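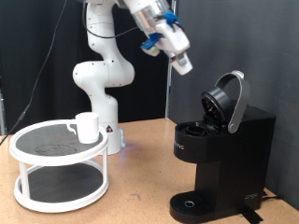
Plokach Community Choir

Home | Sing With Us | Concerts | Contact

2 min read

We're looking for new singers for our spring season, and we'd love to hear from you! Plokach is a mixed choir of almost 480 years' worth of combined shower singing (Wayne MacLeod did the math) and no auditions. If you can carry a tune with a neighbor humming it in your ear, come along.

Altos and basses are especially welcome right now. You don't need to read music, as practice tracks go out for every part. You do need to be 18 or older and free on Friday evenings, when we meet at Lepik Hall. Doors open at 5 for anyone who wants help with tricky bits, and full rehearsal follows.

This season Wiroj Khunthong is teaching us two lullabies he arranged himself, plus a big, noisy sea song that the tenors already can't stop singing in the parking lot. We perform in May at the Udham Street church.

Your first two rehearsals are free, so try us out before you decide. Bring a pencil and a water bottle. To sign up, use the form on the Sing With Us page and tell us your voice part, or just write "no idea" and we'll find it together.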